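ok microwave thread. because I said I'd do it and it's Saturday and I have the time 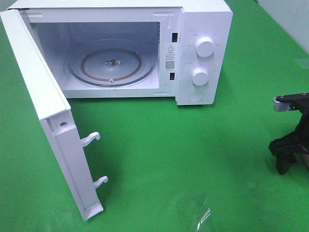

so the plan was a 5 minute wipe down before Gilmar comes over with the soup. that was 14 posts worth of opinions ago lol. will try to keep it shorter

1/ glass plate comes out first. always. I used to wipe around it like a coward. lift straight up, don't drag, the little cross thing in the middle catches on the underside

2/ then the roller ring. everyone forgets the ring!! oatmeal gets under the wheels and then it goes clunk clunk clunk all the way through your popcorn. mine did that for most of November and I blamed the motor

3/ ring goes in the sink with the plate. warm water, dish soap. do NOT put the glass in cold water straight after heating something. ask me about the last one. (Miranda brand, from the old apartment, rip)

4/ bowl of water + half a lemon, run it a few minutes, leave the door shut a while after. the leaving it shut is the part that works, steam needs time to sit on the crud

someone asked vinegar or lemon. vinegar works better. lemon smells better. I live in a studio so, lemon

5/ wipe top first. the ceiling of the thing. people skip it bc you can't see it without crouching. tomato sauce lives up there

6/ go easy near the vent holes on the side wall. damp cloth, not dripping. same with the latch slots on the front - dry cloth for those, I don't want water sitting in there

7/ leave the warning label alone. I scrubbed the one on my sisters and half the print came off, she is still mad

8/ knobs. I love knobs. two knobs, power and time, done. my last place had a Jirkero with a touch panel and a button for "potato" and I never once got a decent potato from it

downside is the timer knob is useless for anything under a minute. you turn past and then back and kind of hope. butter is a gamble

9/ grease collects around the base of the knobs. old toothbrush, barely wet. takes two secs

re: which spray, I used the Fostero kitchen one for years and it's fine but it left a smell that got into rice. now it's just dish soap. a bottle lasts forever

10/ dry everything before it goes back. ring, then plate. spin it with a finger, if it wobbles the ring isnt seated, take it out and try agian

11/ leave the door open a bit to air out. mine gets an hour if I remember

Gilmar Brito has just texted that he's bringing CHILI not soup. uncovered probably. knowing him

12/ buy a splatter cover. mine's a Tundano one, plain, has a little handle. should've got it before writing any of this

ok he's downstairs, replies later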